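The drawer of good intentions

Posted 2024-08-20

I have reached the age at which hair becomes an administrative matter. In March I decided to grow mine out, having last tried it in 2000, when I had more of it and a better jawline to hang it from. The plan was to look like a retired cellist. Daichi Yokoyama, who has known me long enough to be rude, said I looked like the cellist's landlady.

The trouble is the middle stage. For months it's too short to tie and too long to ignore, and it gets into soup. I bought a balm called Rinosine, which smelled of pencil cases and made me look as if I'd been rescued from a canal. I tried a hat. I tried tilting my head, and then I had a stiff neck as well as bad hair.

By July it would just about go into a stub at the back, and so I entered the world of things that hold hair. My advice is to buy none of them in a hurry. 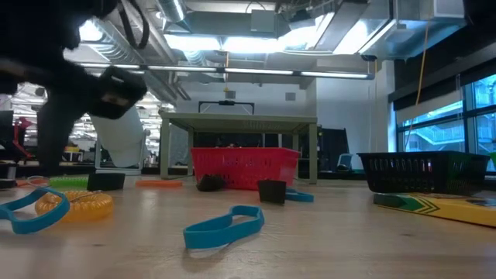 Blue bands, coils and other bits on the table.

Every type has its followers. The man at my barber's, Bienvenido Yap, is firmly for fabric and spoke against thin elastic for so long that I missed my bus – I hadn't even asked. My sister says use whatever you like and wash it more.

I've given it another 6 weeks. If the cellist hasn't turned up by then, I'm going back to Bienvenido for the usual, and he can have the rest of the Rinosine. He won't want it. Jirka, our dog, has already tried some and gone to sit in the hall.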